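Startseite | Tests | Werkstatt | Budget & Planung | Kontakt

Lisar-Greifhände am zweiarmigen Roboter: Lohnt sich der Aufpreis? 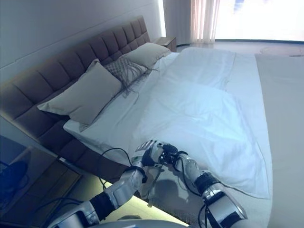 Angefangen hat alles mit dem Budgetplan fürs neue Jahr, und da stand bei mir hinter »Hände« erst mal nur ein Fragezeichen. Die Basis mit den beiden Armen (von Ummont) war ja längst bezahlt, die Hände von Lisar kosten pro Paar 1.585 Euro extra, und dazu kam noch das Kabelset für 129 Euro. Das Set würde ich wieder nehmen, aber plant bitte gleich eine ordentliche Kabelführung mit ein! Bei uns hängen die schwarzen Schlaufen frei um die Unterarme, eine steht im Bogen über dem linken Handgelenk, und wer Betten machen lassen will, hat da direkt daneben Laken und Decke und an der Zierkissenhülle auch noch lange Quasten. Geka hat passende Clips für 9 Euro, die hatte ich glatt vergessen mitzubestellen.

Zu den Händen selbst: Die Finger schließen schön gleichmäßig, dünne Bettwäsche mögen sie lieber als dicke Steppdecken. Geliefert wurde nach 28 Tagen, na ja. Reynaldo Javier von Catacutan hat mir am Telefon geduldig den Wartungsvertrag erklärt, den habe ich dann trotzdem nicht genommen (zu teuer für ein einziges Gerät). Von mir gibt es vier von fünf Sternen.

Zuletzt aktualisiert: Dezember

Kontakt | Impressum | Nach oben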